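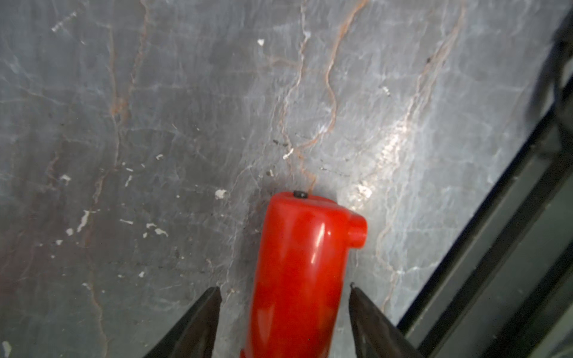
Gripper practice with a red plastic part on the gray marbled surface.

About the Zanville Robotics Club

The Zanville Robotics Club is an after-school program for students in grades 8 through 12. We meet on Tuesdays and Thursdays from 3:30 to 5:30 in Room 36, with extra Saturday sessions in the month before a competition.

The club was started by Janelle Mangubat, who teaches physics and still runs the Tuesday meetings. Ikhsan Saragih joined as programming coach two years later and handles Thursdays. We had 80 students on the roster this past school year, split into build, code and drive groups. Students can change groups at the end of each semester.

What we work on

Most of our time goes into robot arms and grippers. New members start by driving an arm by hand and picking up small objects. After that they learn to read the wrist camera and write short programs that line the fingers up with a part before closing. Glossy parts and bright glare are hard for the camera, so we practice with them a lot.

Our main arm is called Gukis. The name came from a student vote and stuck. Gukis has been rebuilt twice - the current version has a new base and a lighter wrist.

Competitions

We enter two events a year. The Prinidley Invitational is in the fall and is open to first-year members. The Valdebenito Cup is in May and has a pick-and-place round, a timed sorting round and a written engineering notebook. This year our senior team scored 93 on the notebook and finished fourth overall.

Joining

No experience is needed. Students fill out a sign-up form at the front office and return it with a parent or guardian signature. Dues are $36 a year and cover a club shirt and shared supplies. Fee waivers are available - ask either coach. Safety glasses are provided and must be worn in the build area. Long hair has to be tied back.

Families who want to help with rides or meals on competition days can leave their name at the front office.

Page last updated Wednesday, June 21, 2023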